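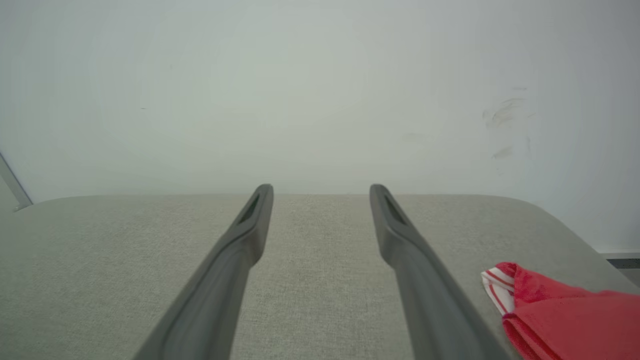

Fig. 1. Wrist view: two fingers, nothing held, and a red cloth lying bunched on the upholstery at lower right.

Household Robotics, Handout 4
Can it do the chores yet? Cloth
Course tutor: Efren Dimaculangan. Lab sessions: Benjie Evangelista, Thursday, Macapagal Room.

Last week we did rigid things: mugs, boxes, tins. Those have a shape you can measure once and trust afterwards. Cloth is where it gets really interesting, and I think this is the best topic on the whole course, so please read these notes before you come to the lab.

1. Why cloth is hard

A mug has a position and a direction it faces, six numbers in all, and you know where it is. A tea towel can lie in endless different ways, and most of them hide part of it. Look at the red cloth in Fig. 1. It folds over itself along the upper edge, and at the left end a bit of white with thin red stripes shows. Is that a hem? A border? It could be either, and a person would pick it up and find out. A program has to choose a place to grip before it knows.

Then there is the surface underneath. On a hard worktop the fingertips can slide along until they get under the edge. On padding they sink in a little, and a careless pinch takes hold of the cover as well as the cloth. The colours help us here (red on pale grey is a gift to any vision system), but try grey on grey and watch the success rate drop!

2. What the view tells you and what it leaves out

A camera at the wrist sees the fingertips and the target together, so small errors can be put right on the way in. It sees very little else. The cloth in Fig. 1 runs out of view on two sides, so from this one picture we can't say how big it is or where its other corners are. Most systems add a second, fixed camera for that reason.

3. Where things stand

Picking up: yes, mostly. In our December trials on the Wistero arm we tried 80 picks of a crumpled towel from a soft seat, and 69 came up cleanly. Of the 11 that failed, most were pinches that closed on air just above the fold.

Folding: sometimes. The Drustulcombe group gave their machine 27 towels, already laid flat, and it folded 24 of them to a standard I'd accept in my own kitchen. Laid flat is the important part - starting from a heap is a much tougher job, and they haven't reported on it yet.

Tidying a whole room: no. The machine must decide that the cloth is out of place, work out where it belongs and get it there without knocking anything over. Each step can be done alone on a good day. Joining them up is the exciting bit, and there is plenty of room for a student project.

4. For the lab

Bring the Ultier worksheet. Work in pairs. For the setup in Fig. 1, mark where you would grip first and draw the path of the fingers from their present position. Then do it again supposing you may only touch the striped part.

Write down what your plan does if the first pinch misses. Benjie will ask, and "try again" needs more detail than that: try where, how much lower, and how many times before giving up?

Reading for next week: chapter 5, on drawers and doors. Skip the section on suction cups, we'll come back to it.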